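Logiciel de conduite : Lokar promet de « comprendre » les ronds-points, les preuves restent minces

La jeune société Mornitz a présenté samedi une nouvelle version de son planificateur de trajectoire. Les chiffres publiés laissent plusieurs questions sans réponse.

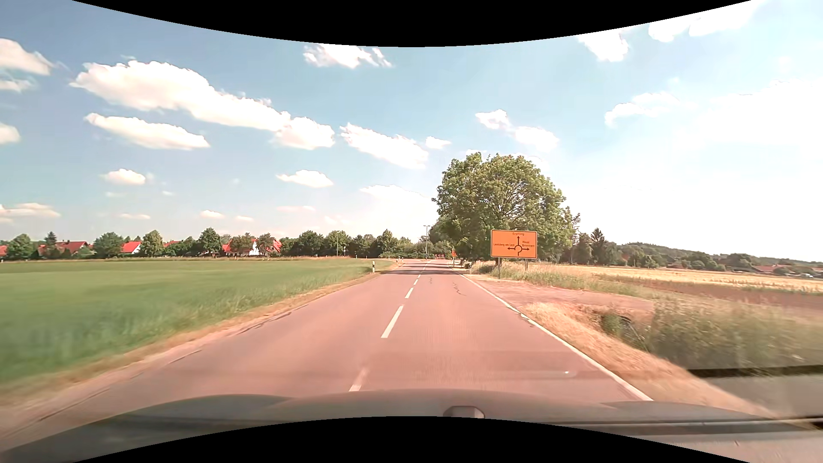 Lire le panneau avant le carrefour

L'idée de départ est simple. À l'approche d'un giratoire, un conducteur humain regarde le panneau de présélection, repère sa direction et sait déjà quelle sortie il prendra. Sur la route d'Erpfting, le panneau jaune orangé annonce Landsberg am Lech à gauche, Waal et Bronnen à droite, avec un schéma du rond-point en noir. Lokar, le logiciel de Mornitz, prétend tirer parti de ce dessin : la couche de perception extrait les flèches et les noms de lieux, les rapproche de l'itinéraire demandé, puis transmet au planificateur une sortie cible avant que l'anneau lui-même soit détecté par les capteurs.

Jusqu'ici, la plupart des systèmes de ce genre s'en remettent à une carte détaillée. Mornitz affirme pouvoir s'en passer, ou du moins survivre à une carte périmée. L'argument plaira aux gestionnaires de flottes, qui paient cher les mises à jour et se plaignent de leur lenteur. Il mérite tout de même d'être regardé de près.

188 passages, et après ?

Le document technique mis en ligne par la société fait état de 188 passages de giratoires en conditions réelles, complétés par 1 000 approches rejouées en simulation. Sur les 188 passages, cinq ont donné lieu à une reprise en main par l'opérateur de sécurité. Mornitz y voit un résultat « très encourageant ». On peut aussi y voir cinq interventions sur des routes de campagne, de jour, avec peu de circulation.

Le rapport ne dit pas combien de giratoires différents ont été empruntés. Si le véhicule a tourné toute la semaine sur les mêmes carrefours, le chiffre ne vaut plus grand-chose. Il ne précise pas davantage ce qui a déclenché les reprises : une erreur de lecture, une hésitation du planificateur, un cycliste, une simple prudence de la personne au volant. Or ces causes n'appellent pas du tout les mêmes corrections.

Quant à la simulation, elle rejoue des séquences enregistrées par la voiture de développement. Les autres usagers y suivent leur trajectoire d'origine et ne réagissent pas au comportement du logiciel. Pour évaluer la lecture d'un panneau, c'est suffisant. Pour juger une insertion dans un anneau, où tout dépend de la réaction de celui qui arrive par la gauche, c'est nettement plus discutable.

Une réponse qui ne répond pas à tout

Interrogé à l'issue de la démonstration, Volker Reinholz, responsable de la planification chez Mornitz, admet que le jeu d'essais est « encore jeune ». Il insiste sur un autre point : quand la carte et le panneau se contredisent, Lokar abaisse la confiance accordée aux deux sources et ralentit. « Nous préférons un véhicule lent à un véhicule sûr de lui », résume-t-il.

La formule est habile. Elle passe vite sur le coût de cette prudence. Selon le même rapport, le planificateur recalcule alors sa trajectoire toutes les 300 millisecondes et conserve un profil de freinage conservateur jusqu'à ce que l'anneau soit confirmé. Derrière un véhicule qui ralentit sans raison apparente sur une départementale, d'autres conducteurs risquent de s'impatienter et de doubler au mauvais endroit. Le sujet n'est pas abordé dans les douze pages du texte.

Reste la question de la lecture elle-même. Un panneau propre, de face et par beau temps, ne constitue pas un cas difficile pour un réseau de détection actuel. Les feuillages qui débordent, le contre-jour rasant, la neige collée ou un autocollant posé sur une flèche en sont un. Mornitz dit travailler sur ces cas et renvoie à une prochaine publication, sans date.

Des outils plus convaincants que le produit

La partie la plus solide de l'annonce concerne finalement l'outillage. Skoryk, l'interface d'analyse qui accompagne Lokar, aligne sur une même ligne de temps la vidéo embarquée, les détections, la sortie choisie et les commandes envoyées à la direction et aux freins. Un ingénieur peut remonter d'un coup de frein jusqu'au panneau mal lu qui l'a provoqué, puis relancer la séquence avec un autre réglage. La démonstration, faite en direct sur un cas que l'équipe n'avait visiblement pas répété, a bien fonctionné — à un redémarrage près.

Mornitz assure que Skoryk sera proposé séparément, avec un format d'export documenté. Le bureau d'études Drorwood, partenaire du projet, l'utilise déjà pour ses propres essais et a fourni une partie des séquences rejouées. C'est aussi là que le bât blesse : le partenaire qui fournit les données figure parmi les relecteurs du rapport, et aucun laboratoire extérieur n'a eu accès aux journaux bruts.

Mornitz ne communique ni tarif ni calendrier commercial pour Lokar. Une deuxième série d'essais, de nuit et sous la pluie, doit commencer en mai. La société n'a pas souhaité dire si les journaux des cinq reprises en main seraient publiés d'ici là.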